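Hinow Cloth Set: README

Two-arm cloth handling, recorded at the Brurkeswood workshop. Read this before you train on anything, please!
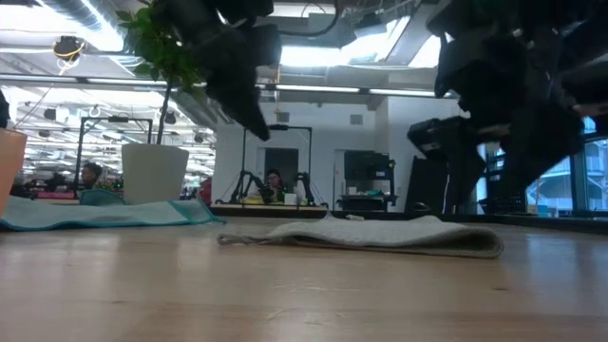

## What's in the folder

Hi! I'm Zoila Rivadeneyra, and I look after this data set along with Marleny Cáceres, who wrote most of the loading code and will be much faster than me at answering questions about it.

Hinow is a set of 1,421 episodes of two robot arms working with cloth on a tabletop. Each one was driven by a person (we call them drivers, the paperwork calls them operators) and each one has a short written instruction attached, like "fold the gray cloth in half" or "move the cloth next to the plant pot." The idea is to train a policy that looks at the camera view and the instruction and works out what both arms should do next.

We started it because our older set, Cuadros, was nothing but square napkins on a bare table. A model trained on Cuadros folds napkins beautifully and then falls apart when you hand it a crumpled rag with a flower pot in the way. So for Hinow we went looking for mess: cloths that start rolled up or bunched, cloths with trim, plants hanging over the work area, shiny tables that throw window light right back at the lens.

## How it's organized

One directory per episode, numbered from zero. Inside each you'll find:

- `video/` with the workspace camera and the two wrist cameras
- `arms.csv` with joint positions and gripper opening for left and right
- `task.txt` with the instruction, one line
- `notes.txt` if the driver wrote anything down (lots of them didn't, sorry)

Left and right are always from the robot's side of the table. I know half of you will flip them anyway, so there's a test in the loader that complains if the left arm's numbers look like the right arm's.

The joint readings and the video are not sampled at the same rate. The loader lines them up by timestamp. If you write your own loader, use the timestamps and don't just stretch one to fit the other, which is what I did the first time and it cost me most of a week.

## Starting positions

For every episode the driver sets the cloth down by hand, parks both arms above the table and then starts recording. We asked people not to be neat about it. Some drop the cloth from shoulder height, some roll it, and Marleny likes to twist hers into a sort of croissant that the policy still hates.

The arms have to be clear of the cloth in the first moment of the recording. If one is touching, the episode gets thrown out, even if the rest of it is lovely. We had 84 of those, and they're kept in `rejected/` in case you want them for something else.

## Drivers

We had 17 drivers over the whole run. Some were old hands from Namon (our drawer-opening project) and some had never touched the controls before their first session. Driver style really shows! One person always pinches a corner, another scoops from underneath, and you can see both habits come out in a trained model if you don't mix the drivers well. There's a driver code in `index.csv`, so please use it when you split the data. Our own split keeps two drivers completely out of training.

Several stations run in the same room, so people turn up in the background of the workspace video, and so do other arms. Everyone working on the floor signed the recording form. We haven't blurred anybody, and that's why the full video is by request only. The wrist camera video and the joint data are open to anyone who agrees to the license.

## Things that will bite you

**Window light.** Daylight changes a lot from one session to the next, and a glossy table makes it worse. July was the toughest month by far. I left those episodes in on purpose, but if your model keeps reaching for a bright patch on the wood, now you know where it got the idea.

**Grippers in the way.** The arms often cover part of the view, sometimes right when you'd most like to see the cloth. Use the wrist cameras too. Going with the workspace camera alone dropped our fold success quite a bit.

**Cloth names.** Drivers named colors however they liked. The same cloth may be "gray," "beige" or "oatmeal" depending on who was typing. I cleaned up spelling and nothing else, because I figured real people will talk to it that way too.

**Failures.** Roughly 24 percent of the episodes contain at least one dropped grip, followed by another try. They're marked `retry` in the index. Keep them! Our first model, trained on clean runs only, would lose the corner and then just hover there forever.

## Not covered

No clothing with sleeves, no wet cloth, nothing bigger than a bath towel. Please don't use this set to claim anything about laundry in general. We also have no force readings, only position and gripper opening, so you can't tell from the data how hard anything was squeezed.

## Reporting problems

Send the episode number and what looks wrong. A time in the video helps a ton. If it's a loader problem, send the whole error message to Marleny, including the boring part at the top. I go through the inbox on Sunday evenings with a pot of coffee, so don't panic if you hear nothing midweek.

Next up is a batch with two cloths overlapping, where the instruction only mentions one of them. The first few are already in `preview/`, with no index yet.

3 comments · 12 shares

Related
Cuadros: square napkin folding, two arms
Namon: drawers and handles
Loader notes and known bugs
How we train new drivers

Contact: Hinow data desk, Brurkeswood | © Brurkeswood | Back to top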